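3.2 What people did with the pledge

I'll admit I expected the Rilutside households to sign our one-page pledge and forget it by December. Most of them did sign - 152 out of the group we visited - and then they started arguing with us about the wording, and I loved that!
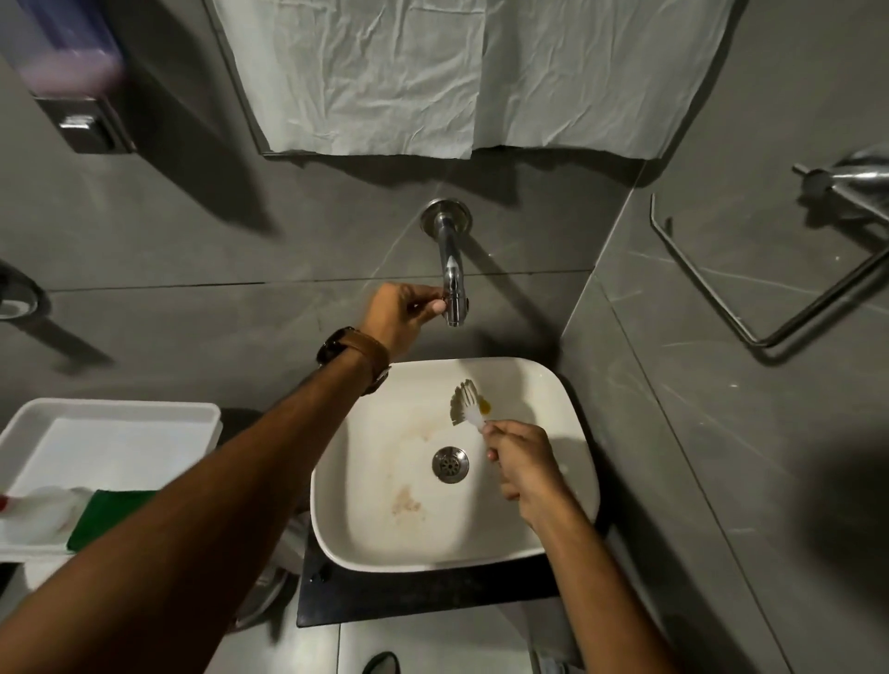
Page last changed: 4th July

Figure 2. One hand on the faucet, a dish brush in the other.

Bethel Lemma ran the follow-up calls in Weldu, and she kept hearing that "saving the planet" felt too big to talk about over dinner (the creek behind the school came up a lot more).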